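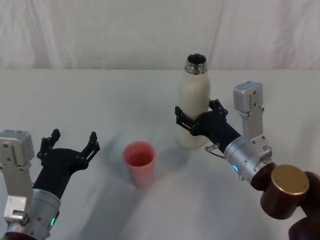 Botella térmica color crema, boca de rosca metálica
Marca: Pinby
Disponible en tienda y por encargo

Cuerpo crema mate, hombros redondeados, cuello plateado con la rosca a la vista. Sobria. Queda bien en la mesa de la oficina y en la cocina, no pega gritos.

Se vende suelta o con vaso de plástico rosa salmón, de los de toda la vida, más ancho de arriba que de abajo. El vaso no es térmico, ojo, para beber y ya. Si lo quereis en otro color preguntad antes, de momento solo entra este.

Lo que nos preguntáis siempre:
Tapón: va en bolsita aparte dentro de la caja. No tiréis la caja sin mirar.
Lavavajillas: el vaso sí, la botella no. A mano, agua templada y cepillo largo.
Bebidas con gas: no.
Leche: vale, pero se enjuaga el mismo día.
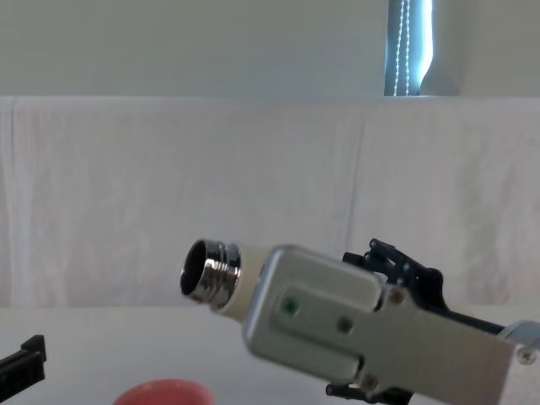
Puspita Pelupessy

La rosca. Metal brillante, filetes marcados, boca abierta sin rejilla ni filtro. El cuerpo crema empieza justo detrás. Secar bien los filetes antes de cerrar, que ahí se queda el agua y luego coge olor. Con un paño basta, nada de estropajo metálico porque raya y se nota muchísimo en el brillo.

Los tapones de Narnoma no sirven, la rosca es de otro paso. Lo probamos con 2 modelos y nada, entran torcidos. Recambio solo el de Pinby, se pide por separado.

Envíos: 5 días laborables. Pedidos de 80 unidades o más, consultar precio y plazo con Jianhua Mao en el mostrador o por el formulario. Grabado no hacemos. 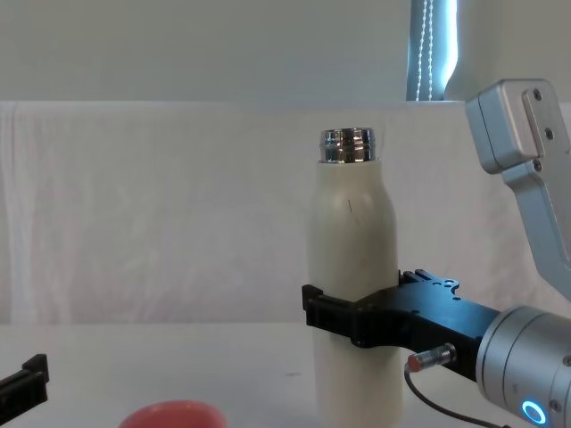
Tatlı, 15 de junio de 2016

Actualizamos la ficha. Vuelve a haber existencias de la crema, las demas siguen agotadas hasta nuevo aviso. En las unidades de exposición puede haber alguna marquita fina en el cuerpo, tipo rayita oscura cerca del hombro; salen con descuento y se avisa antes de cobrar.

Cambios: siete días, con caja y sin usar. Los vasos sueltos no se cambian.

Recogida en tienda por las tardes, preguntar por Marloes.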